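Plamley opens its plant-sharing shelf to the whole town this April

For immediate release

Hello from Plamley! I'm Raluca Matei, I run the small houseplant shop at the bottom of Branska Street, and I've been told that a press release should start with the news, so the news is that our plant-sharing shelf is opening to everybody in April. You bring a cutting, you take a cutting, and no money changes hands.

We've been running it quietly for our regulars for 2 years. It began with a spider plant that had got completely out of hand on the shop windowsill (I kept potting up the babies and then had nowhere to put them), so I stood them by the till with a note saying "please take me home". They'd gone by lunchtime. The next morning there was a jam jar on the doorstep with a stem of tradescantia in it and no name, and I thought, well, that's rather nice, and cleared a shelf.

More than 100 plants went through that shelf last year. I know because Wahyudi Wuisan, who looks after the shop with me, writes every one of them down in a notebook with a pencil tied to it. He's very strict about the pencil.

So what's changing? Mostly the space. The shelf used to be behind the counter, so you had to ask, and plenty of people are too shy to ask. From April it'll be in the side room, with its own door on to Simanjuntak Yard, and you can wander in whenever we're open without having to walk past the expensive figs. There's a ramp, and there's a bench if you want to sit down and think about it. We'll open the side door at 8 in the morning so that people can drop things off on the way to work or school.

The money for doing up the room came from the Trudora Fund, a little local pot that gives grants to neighbourhood projects. They gave us £2,000, and it went on shelving, a sink, a proper light for the dark end and having the door rehung so that it shuts. I'm still astonished by what it costs to have a door rehung. Thank you, Trudora!
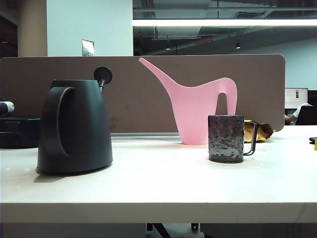
A few people have asked what they're allowed to bring, so let me go through it. Rooted cuttings in water are lovely. Small plants in pots are lovely too, and the pots can be anything at all, yoghurt tubs included, as long as there's a hole in the bottom. Seeds are fine in a labelled envelope. Please don't bring anything enormous without ringing first, as I once arrived to find a yucca taller than me leaning on the door and I couldn't get in.

Please also have a good look under the leaves before you set off. If you find anything crawling, or white fluff in the joints, keep the plant at home and come and tell us about it and we'll help you sort it out. We won't be cross. I've had mealybug in my own bathroom and it took me most of a winter to get rid of it. Everything that comes in will spend a while on a separate table before it goes on the shelf, and Wahyudi has the final say on when it's ready to move across.

You don't have to bring something to take something, by the way. I want to be quite clear on that, as it's the question I get most. If you've just moved into a flat and haven't got a single plant, come and have one. If you've killed everything you've ever owned, come and have a pothos and a chat. You might have something to bring back next year, or you might not, and either is all right.

I asked Wahyudi to say a few words for this release and he wasn't keen, but I wore him down. "My favourite thing is when somebody comes back to show me a photo," he said. "There was a Christmas cactus that had been in one family for ages, and the lady brought in pieces of it when she was moving house. I've now seen it flowering on other people's kitchen tables. I'd like more of that, and I'd like people to write the name of the plant on the pot, even if they have to guess."

We'll also be doing a short watering talk in the side room now and then, as watering is where nearly everyone comes unstuck. It's usually too much and too often, with the pot sitting in a saucer of cold water on a north-facing sill. I was the same when I started! The advice I give at the counter is to stick a finger in the compost up to the second knuckle and, if it's still damp, put the can down and go and do something else. Ferns are the exception, and ferns will let you know. The talks are free and you can bring a poorly plant with you if you'd like us to have a look at it.

If you're a school or a care home and you'd like a tray of something easy for a windowsill, do get in touch. We can usually put together spider plants, mint and a few succulents if we have a bit of notice. Mint is the one I'd push for, as it smells wonderful, it roots in a glass of water, and it's very hard to upset.

One last request, which is for jam jars. We're always short of them. Clean, with the label soaked off if you can face it, and small ones are better than big ones. You can leave them in the crate by the side door.

The shelf will be open to everyone from the start of April, during normal shop hours, through the side door on Simanjuntak Yard. There's no need to book or sign up. Reporters and photographers are very welcome to come and have a nosy beforehand, and I'll put the kettle on, but please try to avoid the middle of the morning when the deliveries come in and there's nowhere to stand.

Notes for editors

Plamley is an independent houseplant shop on Branska Street, run by Raluca Matei and Wahyudi Wuisan. The plant-sharing shelf is free to use and will stay that way. The side room was refurbished with a £2,000 grant from the Trudora Fund.

For interviews or to arrange a visit, please ask for Raluca at the shop. If I don't pick up the phone I'm probably up a ladder, so leave a message and I'll ring you back the same day.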